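Cemau Residents' and Growers' Association
Minutes of the general meeting, 24 October 2024

Present: Amancay Carrasco (chair), Genji Tamura, Ivana Painemal, Alcides Muñoz, Eulalia Riquelme (minutes), and members of the association.

1. Minutes of the September meeting

The minutes were read and accepted with one correction. In the item on the water tank it was written that the Nerkero side pays half of the repair. It should say that the Nerkero side pays one third. The chair asked that the corrected copy is put in the blue folder.

2. Irrigation turns

Genji Tamura presented the new table of turns for the dry months. The lower plots take water in the morning and the upper plots after noon, and every two weeks they change. Three members of the upper plots said that the pressure is weak in the afternoon, so for them the change is important. It was agreed to try the table until the end of the season and then speak again.

The gate at the Sarkar path does not close well. Water is going to the road at night. Alcides Muñoz will look at the hinge and, if it needs welding, he will ask for a price before anything is done.

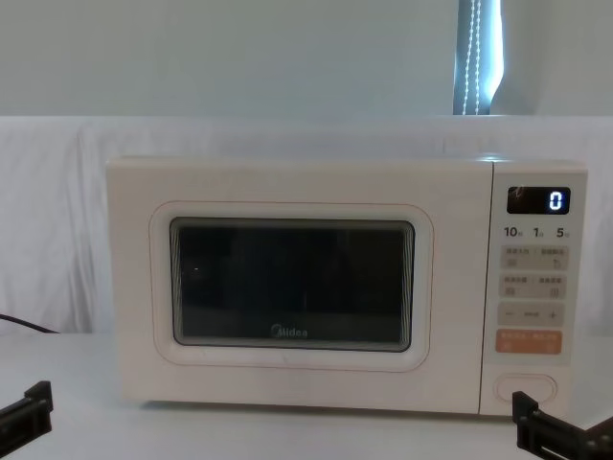
It was also asked who keeps the key of the gate. At the moment there are two keys and both are with the lower plots. A third key will be made and Ivana Painemal will keep it.

3. Seed exchange

Ivana Painemal reported on the seed exchange in September. Many people brought beans and squash, but there was very little onion and no leek. Some envelopes had no year on them, and these were not given out. For next time she proposes that each envelope has the name of the plant, the year and the plot where it was grown. Agreed.

There was a longer discussion on the potatoes from Stirnent. Last year several plots had scab, and it is not clear if it came with the seed or was already in the soil.
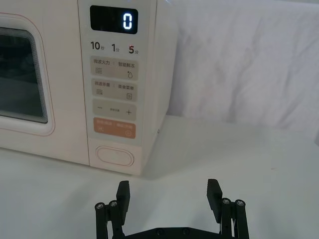

Eulalia Riquelme said that her own potatoes were from the same sacks and came out clean, and that she would not like to blame the supplier without a soil test. She offered to take samples from the affected plots and from her own, so that they can be compared. The meeting thanked her. The cost of the tests is to come from the general fund, up to 300.

4. Compost area

The second bay is full and the first one is still too fresh to use. Members are again asked not to leave branches longer than an arm, because they stop the turning. Genji Tamura asked if the shredder can be borrowed from Nerkero for a weekend. Amancay Carrasco will write to them.

A member complained of the smell near the fence. It was explained that there was too much cut grass at one time -- dry leaves will be kept in bags beside the bay and mixed in.
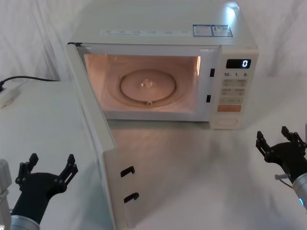 5. Money

Alcides Muñoz read the accounts. After the payment for the pipes there is 1000 in the general fund. Nine plots have not yet paid the second half of the year. He will speak with each of them personally before a letter is sent, as was done last year with good result.

It was proposed to raise the yearly fee. Opinions were divided. Some members said that the fee is low compared with what the water costs us, others that older growers with small plots would have difficulty. A fee by size of plot was suggested -- this was not voted, and Alcides Muñoz will bring a calculation to the next meeting.

6. Other matters

The path between the upper plots and the tool shed is slippery after rain. Gravel will be put on the steep part before winter.

Two wheelbarrows are missing from the shed. Whoever has them is kindly asked to bring them back and to write the name in the notebook when taking tools. 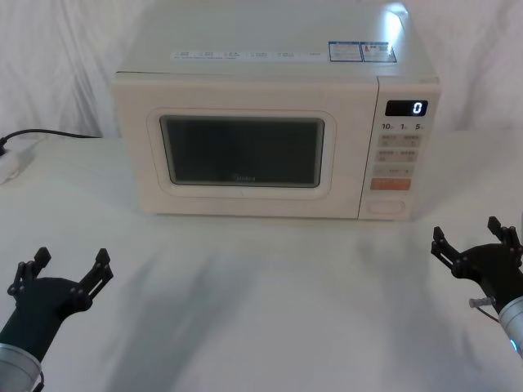
Microwave oven on a white table.

The date of the next meeting will be put on the board by the gate. The chair closed the meeting and thanked everybody for coming.

Minutes taken by Eulalia Riquelme

Filed under: Meetings and minutes, Gardens, Water

Recent items
Table of irrigation turns, upper and lower plots
Seed exchange: what was brought and what was missing
How to use the compost bays
Minutes of the September meeting (corrected)
Tool shed notebook: please write your name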